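In defense of the box lid

I have a craft drawer organizer from Fendevel. It cost me 28 dollars, it has little dividers that slide, and I hate it (sorry, Fendevel). Things go in there and I forget I own them. What I love is a plain old open cardboard box on the table, with low sides, where I can see every bit and bob at once and scoop it all up when it's time for dinner!

A liner helps more than you'd think. Small clear things vanish on bare cardboard, but put down something bright and even a see-through container shows up nicely. I'm partial to red. Green pipe cleaner balls on red paper are about the most cheerful thing you can put on a wooden table, and who cares if the front rim is all torn and frayed?
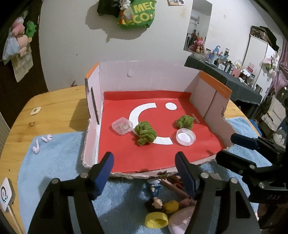 But won't it get messy?

Yes! It gets messy, and then you tidy it, and that takes as long as a song on the radio. My sister-in-law in Nurkanville swears by labeled bins, and she has nearly 100 of them, and I have watched her open six to find one button. I'd take the frayed box every time.

I feel the same about store packaging. People toss it so fast. That MINISO red with the big sideways smile is nicer than most of the paper I've paid for, and a small leafy green bundle looks downright fancy next to it – like a cabbage for a dollhouse.

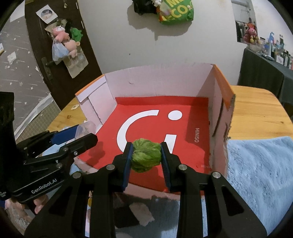

Keep one, just one

I'm not telling you to hoard. Keep one good box, use it until the corners give out, then flatten it and find another. Mine lives on top of the fridge until about four in the afternoon, when the table is free and I get it down again.

Contact | Copyright Werlow | Back to top

We use cookies to remember your preferences. Accept / Settings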